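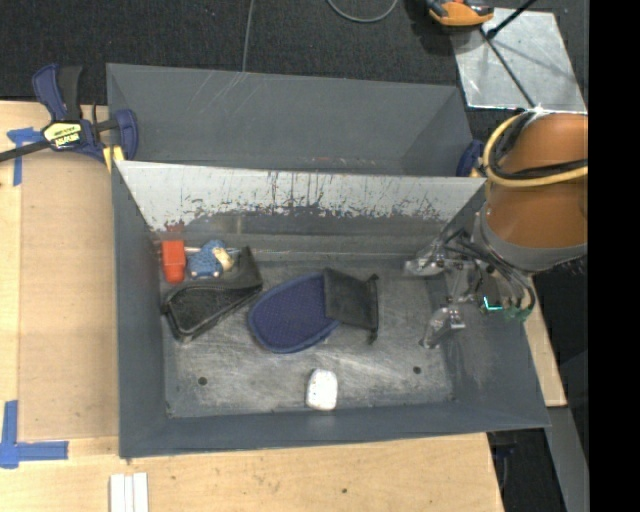

*Gray bins, front and rear.*

## 4. Entering a player on injured reserve

Applies to Skekusard league manager, Brotasbridge division. Do this before the roster locks — late moves go to Edgardo Magbanua and he's slow in August.

1. Open **Roster**, pick the team, tap the player's name.
2. Set status to **IR**. Not **Out**. Out keeps the roster spot filled.
3. Enter the games missed. Minimum is 2.
4. Add the injury note. Max 200 characters, keep it short.
5. Tap **Save**, wait for the green bar.

**Note:** Samonte and Lernden share a practice squad. Check the player isnt listed under both clubs before you save.

**Caution:** Saving clears the depth chart for that position. Write it down first.

### Bringing a player back

1. Same screen, set status to **Designated**.
2. Pick a return week. Weeks past 9 are playoffs and need sign-off from Jericho Magbanua.
3. Re-enter the depth chart by hand — all of it, backups too.

Error 441 means the roster is full. Waive somone, then try step 1 again. If it still shows, log out and back in.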